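Bench notebook, soft goods corner
2018-09-14
Shared 5 times | 2 comments

Red backpack, entry the second. Lilla Nyitrai asked for a bag that "behaves like a bag somebody owns," so the nice stiff one from Retau went back on the shelf and we got out the red one, whose posture is worse than mine.

Aim for the day: find out how it likes to lie when it has nothing in it, and whether the front pocket can be got flat without ironing. Ticket 691, for whoever still reads tickets.

Notes on the fabric first. It takes a crease and keeps it, like a grudge. The fine weave hides scuffs well, but every fold throws a shadow, and from close up you'd swear there was a sandwich in there. I checked. No sandwich. 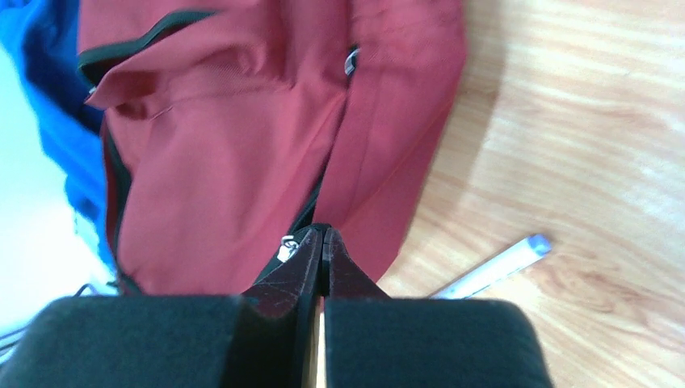

Red backpack, slumped. Pocket flap bulging at upper left, black trim along the top.

The pocket flap is my main complaint. Its edge rolls over on itself and the seam underneath runs off on the diagonal, so if you smooth along the seam you push the slack somewhere else. Smooth across it. I wrote the same thing in April about the Coelho duffel and then ignored myself.

Laid out on the wood-grain top at a slant, it takes up a lot more room than a bag this limp has any right to. The zipper follows the curve down one side, and the pull ends up near the upper middle, handy for lefties and for people who start from the wrong end (me). Straps: tuck them first. One always sticks out past the top edge and looks like it's waving.
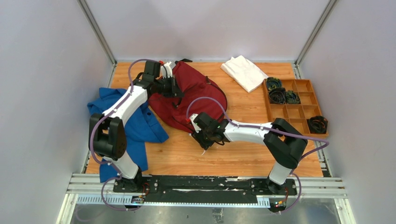

Left to do

Try it with the Vadholm insert, folded once.
Ask Lilla if "flat" means flat or means Barano flat, where you put a book on it and go to lunch.
Find the book.

Recent entries
Blue cloth, corners that won't match
Coelho duffel: the handles again
Zipper pulls, sorted and then dropped
Read 1681 times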